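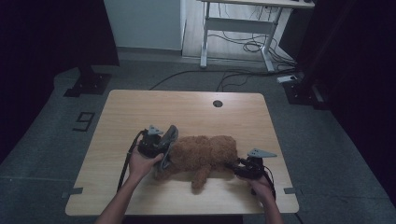 Varnwood flood, five years on: what the records show

Noemi Oyelaran, Sat 30 December

1/ The river at Varnwood peaked on a November night. The county log lists 1,268 homes without power by morning. Most people I interviewed remember the sirens first – the log puts them after the bridge closed.

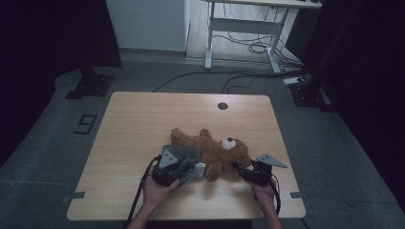 1 min read

2/ Over 800 people slept in the school at Tistby. The register gives names and arrival times but no departures, so length of stay has to come from interviews.

3/ Gebhard Kälin ran the desk there for 14 nights. He still has the sign-in sheets and has let me copy them. 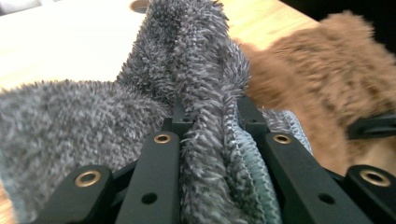
4/ The sheets differ from the register on two of those nights. I have used the sheets, as they were filled in at the door.

5/ Were you in Tistby that week? Replies are open.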